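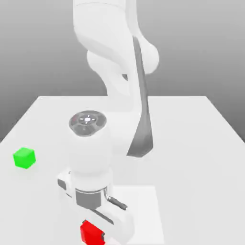

Open Day at Storkcombe

The bus let Noman Dhanial off at the wrong gate, so he walked the length of the fence with his visitor badge already clipped on. He had paid 8 dollars for parking he didn't use. The woman at the desk said she could refund it, but the form was in another building.

The Skita demonstration was in Room 2, which had been the canteen when he worked there. The serving hatch had been painted over. Folding chairs faced a big screen, and Gearóid Dolan stood next to it with a clicker, wearing a better jacket than he used to.

"We start in simulation," Gearóid told the room. "The arm you see up here doesn't weigh anything. It can't break anything either. We let it practice in here before we let it near the line."

On the screen the white arm was down over a red cube. A green cube sat by itself on the left side of the table. A boy in the second row asked what the green one was for.

"That one's there so it has to choose," Gearóid said.

"Does it ever pick the wrong one?"

"It did in January. It picked the wrong one all month."

People laughed. Noman did not, but he wrote it down on the back of his program. He had spent nineteen years on the packing line at Sethi, back when Sethi still owned the site, and in his first month he had put the wrong lids on a whole pallet of jars. His supervisor had made him take them off by hand. It took until nine at night, and she stayed and helped.

Gearóid put up a slide of numbers. The arm had made 2,525 attempts on the current task. It had done 1,330 of them the way they wanted.

"That's barely half," a man said from the back.

"It is," Gearóid said. "Last year I wouldn't have shown you the slide."

Afterward there was coffee in paper cups and a table of Nisent brochures. Noman waited until the others had gone through to the next room. Gearóid saw him and came over with his hand out.

"I wondered if you'd come," he said. "What did you think?"

"It's clean," Noman said. "There's no dust on anything."

"No. We could add dust, I suppose."

"You should. And put the table a little off level. The one by the loading door never was level."

Gearóid found a pen and asked him which way it had leaned. Noman held out his hand, flat, and thought about it, and tipped it toward the window.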